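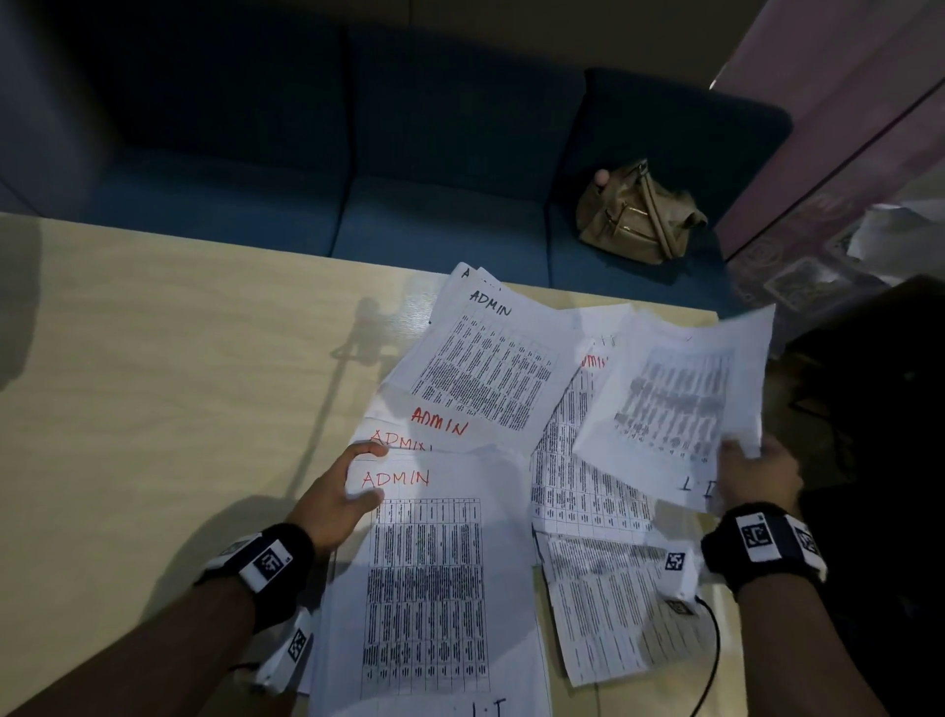

Vomholm Wrist Marker Set
Item no. 536

The Vomholm set is a pair of black fabric wristbands with square printed markers, made for people who build a sorting robot at home and want to teach it from their own hands. You wear the bands, do the work as usual at your table, and the software reads the position of each wrist from the head camera.

We developed it for Roltance, our paper sorting arm, which Necati Polat and I are building in a shared workshop. For the teaching sessions we use printed tables with the department written on top by marker: ADMIN, I.T, H·R. Paper is a difficult material. It bends, it covers the next page, and a quick hand makes it blurred in the video. With markers on more than one side of the wrist, we lose the hand less often.

In the set
2 fabric wristbands, black
Marker plates, already mounted
Spare marker sheet, matte paper
Printed guide in English and Italian (translation by Benedetta Melis) 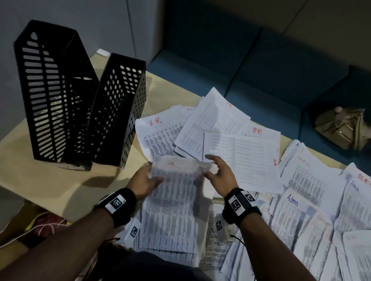 Taking up a thick stack with both bands on. File holders at left.

Use
Close the band firmly, but so that you can still turn the wrist. Keep the camera roughly 600 mm from the table. A lamp from the side is fine if it does not shine directly on the plates. The hook fabric is good for 500 closings in our test, later it becomes weaker.

Not included: camera, file holders, software.

Questions about size or spare plates: write to Sulastri Siregar at the Catness workshop. Orders from July are all sent.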